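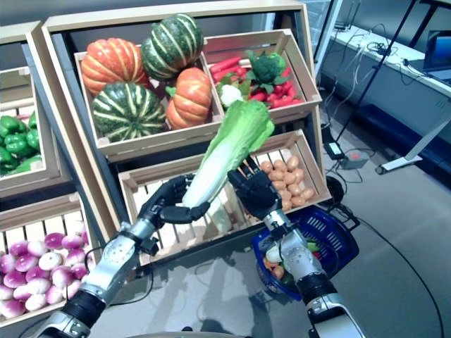 One of last year's growers told us that she had signed up for the vegetables and stayed for the Thursday suppers, and that she still makes her soup the way the table at Ashby taught her. We hear that kind of thing a lot, and it is a good part of why the Tretley Kitchen Garden Project is looking for new people again.

Search this site Enter keywords Go

3 min read

Posted 4 September 2019

Call for participants: a year of growing, cooking and keeping

We are inviting 11 households from Tretley and the villages nearby to join us for a full year of growing cool-weather vegetables at home, cooking them, and writing down what you learn along the way. You don't need to be a good gardener. Some of our happiest members had never grown so much as a radish before they came to us (and one or two would tell you they still can't grow a radish, though their cabbages are lovely).

Every household gets seeds, young plants, two raised beds if you have the room for them, and the use of our shared plot on Meltska Lane. You will also get $300 toward soil, tools and whatever else you find you need. In return, we ask you to keep a simple garden diary, come to one supper a month, and bring a dish now and then made from something you grew. A burnt dish is fine. We have all brought one.

We would especially love to hear from people who cook food their parents or grandparents cooked, whether that means kimchi, stuffed leaves, slaw or a big pot of something with no name. The recipes and diaries will go into the next edition of our Sondov cookbook. The last one sold 2578 copies and paid for the new fence, the water tank and a good many packets of seed.

The year begins in March, with an open afternoon beforehand so you can meet everybody and see the plot. Renters are welcome, and so are families with small children. If all you have is a balcony, please apply anyway and we'll work something out with pots.

To apply, send us a page or so about yourself, where you would grow, and a meal you're fond of. Mail it to Tretley Kitchen Garden Project, P.O. Box 3258, Tretley, or drop it in the green box by the Ashby hall door. We read every letter, and we'll write back to you either way.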